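Perguntas frequentes – caixas de miudezas e a mania de arrumar tudo

Texto revisto em 10/07/2025 por Philomena Dunne

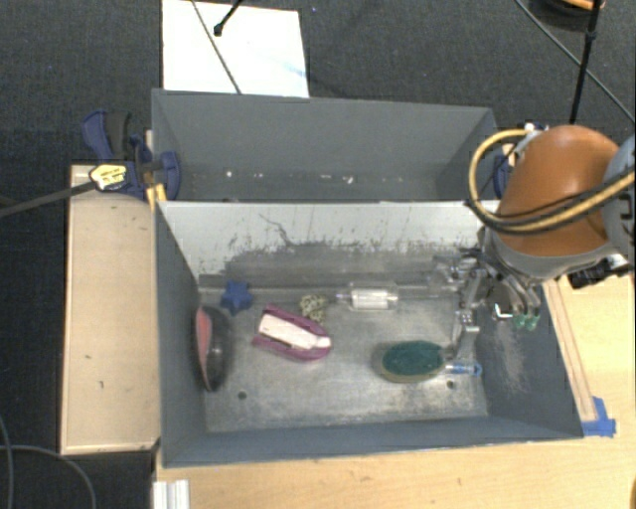 Vale a pena ter uma caixa só para coisas pequenas?

Depende do que entende por "ter". Uma caixa cinzenta com uma estrela azul, uma escova oval e um cilindro de plástico transparente deitado ao fundo é uma caixa onde se encontra tudo à primeira. Com o triplo das coisas lá dentro, já é um depósito. Quem vende caixas costuma mostrar a primeira versão.

Preciso de divisórias?

Duvido. Experimentei as da Venmont durante um mês e passei mais tempo a decidir em que compartimento ficava cada peça do que a procurá-las. Se os objetos forem de formas e cores bem diferentes, o olho faz o trabalho. Para parafusos ou contas, aí sim, compre as divisórias.

Quantas caixas devo comprar?

Comece com 2. Uma para o que usa, outra para o que ainda não decidiu. Os conjuntos de 8 que a Grokatis anuncia parecem baratos até se perceber que vai enchê-los todos.

Os riscos e as manchas no fundo são problema?

Para guardar objetos, não. Um fundo gasto, com manchas claras, ou uma parede onde o branco já desapareceu em parte continuam a servir. O que me faria trocar de caixa é uma racha que apanhe a mão ou um rebordo solto. Não gaste dinheiro em renovadores de superfície; o da Stelell deixou a minha igual, mas a cheirar a limão.

E os furos no fundo?

Veja o tamanho do que lá vai pôr. Dois furinhos redondos não incomodam uma escova, mas não guardaria ali agulhas nem missangas. Pode forrar com cartolina cortada à medida.

Posso juntar escovas com outros objetos?

Pode, se estiverem limpas e secas. Em minha casa, com cerdas para cima. Há quem jure que isto as faz durar mais – nunca vi prova.

O método Eze funciona?

O método manda tirar tudo, agrupar por cor e voltar a guardar todas as semanas. Fiz isso quatro vezes. A caixa ficou bonita e deixei de saber onde estavam as coisas. Prefiro deixar espaço entre elas e retirar uma quando entra outra.

Que etiquetas recomenda?

Nenhuma, se a caixa for aberta e estiver à vista. Numa prateleira alta, fita de papel e um marcador chegam.

Como limpo a caixa?

Esvazie, aspire os cantos, passe um pano húmido e deixe secar antes de voltar a encher. Se a pousar sobre madeira, limpe também por baixo, onde se junta areia que risca o tampo.

Respondem a perguntas por correio eletrónico?

Sim, mas não a pedidos para recomendar marcas.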